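Hosoda opens subscription box service to independent makers

Subscription gift company Hosoda has opened its monthly boxes to independent makers. Small producers of toys, stationery and home science kits can now apply to have their products included alongside those of larger suppliers.

The scheme, named Sonudholm, begins with the March boxes. It has been developed with the packaging firm Usness and the fulfilment company Stirkavari, and will run alongside Hosoda's existing supplier agreements. Customers who already subscribe will see no change in price or delivery dates.

Under Sonudholm, a maker may offer a single product in a run of 200 units. Hosoda will buy the full run outright, so that makers do not have to take back unsold stock. Products will be sent to customers who have listed a matching interest in their account settings, and each will carry a printed card giving the maker's name, the place of manufacture and details of how to order again.

Hosoda has until now required suppliers to provide enough stock for every subscriber in a given category. Many smaller businesses told the company that this was beyond their means, particularly in the months before Christmas, when materials are dearer and carriers are busy. The shorter run is intended to meet that concern.

What makers can submit

Applications are invited in the following categories:

Paper goods and stationery, including diaries, cards and printed puzzles. Items must fit the standard letterbox carton supplied by Usness.

Home science, including kits, models and reference charts for adults and older children. Instructions must be supplied in full with the sample.
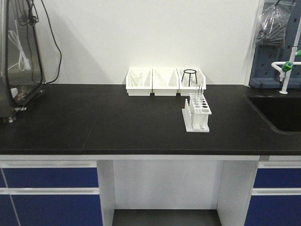 Toys and games for ages five and over. All items must meet the safety rules in force in the country of sale, and a copy of the test certificate must be sent with the application.

Kitchen and table, excluding fresh food and alcohol. Glass and ceramic items will be accepted only in the larger carton.

How applications will be handled

Makers should complete the online form and send two samples of the finished product, in the packaging in which it would be sold. Samples will be reviewed by Hosoda's buying team and a decision given in writing within five weeks. Samples cannot be returned unless postage has been paid in advance.

Stirkavari will collect accepted stock from the maker's premises and store it until dispatch. Collection is free of charge within mainland Great Britain. Makers in Northern Ireland, the Channel Islands and the Isle of Man should contact the supplier desk before applying.

Payment will be made in full once stock has been received and checked. Makers remain free to sell the same product elsewhere, including through their own websites.

The application form and supplier terms are available in the Makers section of the Hosoda website. The supplier desk is open on working days from 9am to 5pm.

Notes to editors

Hosoda sells monthly gift and hobby boxes by subscription. Usness makes recyclable card packaging for mail order businesses. Stirkavari provides storage and dispatch services to online retailers.

Product samples for review can be requested from the Hosoda press office.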